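Looking after your surf kit at home

If you've just come back from a week of good waves, the last thing you want is an evening of chores. I know! But a bit of care in the kitchen, the shed and the bathroom keeps wetsuits soft and boards watertight for years, and I've grown to love the ritual of it. These are the tips we swap most often at Flundorholm. Help yourself to whichever suits your house.

Rinsing wetsuits

Cold tap water, always. Fill the bath or a big garden bucket, push the suit right under and squeeze it gently from the neck down to the ankles. Turn it inside out and do it again. Hot water ages neoprene faster than anything, so please resist the temptation to take the suit into a steaming shower with you (lovely as that is in January).

For a suit that smells, add a small capful of mild baby shampoo and leave it to soak for half an hour, then rinse until the water runs clear. Manolis Koutsoukos swears by a splash of white vinegar instead. Both work for me, though don't use them together, and keep bleach and fabric softener well away.

Drying without stretching

Fold the suit in half at the waist over a thick hanger or a shower rail. Hung by the shoulders it will slowly stretch under its own weight. Shade and a breeze are perfect. When the outside is dry, turn it and let the other side catch up. Boots dry much faster with newspaper stuffed in the toes; swap the paper after an hour or two.

Getting old wax off

This is my favourite job of the lot, it's so satisfying. Leave the board in mild sunshine for a few minutes, or use a hairdryer on its lowest setting, moving all the time. Scrape with an old plastic card, working from the tail to the nose. Most of it will roll up in long soft curls. Dab the remaining smears with a ball made from an old pair of tights filled with plain flour. It sounds daft and it lifts the last of the grease beautifully.

Wax on the carpet? Put an ice cube in a sandwich bag, hold it on the spot until the wax goes hard, then crack it off with a spoon. Lay brown paper over what's left and press with a warm iron, moving to a clean patch of paper as it soaks through. 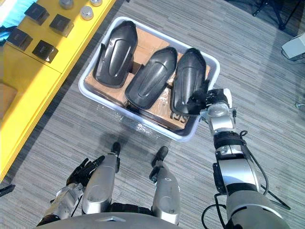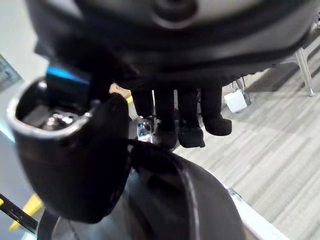
Black moulded parts on flattened cardboard in a white tray (first picture).

Small bits and pieces

Fin screws, keys and leash strings vanish if you look away for a second. I keep mine in 7 old jam jars, lids screwed to the underside of a shelf so each jar twists off with one hand. Label them with masking tape and a pencil. A few grains of uncooked rice in the bottom help to keep rust away, but change the rice when you change the tape or it goes musty.

If a fin screw has seized, don't force it. Put a drop of light oil on it, go and have a cup of tea, and try again with a key that fits snugly. A worn key will round the head off in no time. Rinse the fin boxes with fresh water too, and poke out any sand with a wooden cocktail stick.

Checking for dings

Wipe the board down and run your fingertips slowly along both rails with your eyes shut. You'll feel a crack long before you spot it. Circle it in pencil. If it's through to the foam, stand the board with the crack facing down and let it drain and dry completely before you repair it. That can take several days, and sealing damp foam is a mistake I've made two times over. Wear gloves and a mask for any sanding, and do it outdoors.

Jirayu Siriwan uses a strip of clear tape over a suspect spot and looks under it the next morning. If the tape has misted up, there's water in there. Brilliant, and it costs nothing.

Storing through the quiet months

Boards like to be cool, dry and out of the sun. Two lengths of foam pipe lagging pushed over a pair of wooden pegs make a very good rack. Leave the bag unzipped, take the fins out and coil the leash loosely. A tight wrap round the tail leaves kinks that never quite come out.

Rub a little beeswax or a candle stub along the wetsuit zip before you put it away, and run it up and down a few times. In August I do mine again. Lovely smooth zip every time!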